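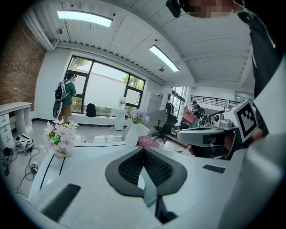 Flowers, brick and a big black-framed window: the Drikska study room is open

After a long stretch of paint fumes and furniture going up and down the stairs, the shared study room at Drikska has opened its doors, and what a lovely spot it is! The red brick wall has stayed, the desks are white, and there are two flower arrangements on one of them that brighten the whole place.

The room has space for 20 people and is open to anyone who lives or works in the neighbourhood. Bring a laptop, a sketchbook, a pile of marking, whatever you've got on the go. You can book a desk for a morning or an afternoon at the front counter, or just turn up and see what's free.

Menaka Munshi looked after the colours and the layout, and she had a favourite from the start. "I wanted people to look up from their work and see something green," she said. The window does that job beautifully — it's a whopper, divided into panes in a black frame, with trees on the other side of it. The ledge underneath is low, and a backpack has already found a home there.

The brick was nearly lost. An early plan had it plastered over to match the rest of the walls, and 11 neighbours wrote in asking for it to be left alone. Good on them. It gives the room a bit of warmth beside all that white, and the desk along that side has its own column of drawers, handy for chargers and pens.

Overhead, the slatted ceiling was repainted white and the long lights were rewired by Ward Stevens, who grew up two streets away and did the lot over a couple of weekends. The cabinet by the window will hold paper, tape, scissors and other bits for everyone to share. Please put things back when you've finished with them!

Most of the work was paid for through the street fair last July, which brought in $3000 from cakes, second-hand books and a very noisy raffle. The rest came in small donations from 70 households. A list of names will go up near the door once the frame is ready.

The flowers will be changed every fortnight. Nayeli Taipe is doing the first few rounds from her own garden and would be thrilled to hear from anyone with cuttings to spare, especially natives and anything that lasts well in a vase. Leave a note at the counter with your name and what you're growing.

A few things are still to come. More hooks for bags and coats are on order, and Luuk Coppens is building a bookshelf for the hallway. There's also talk of a Saturday-style drawing group if enough people put their hands up, with colour pencils supplied.

Desk bookings are free until the end of July. Quiet chat is welcome, phone calls go out to the hallway, and the kettle is in the kitchen next door.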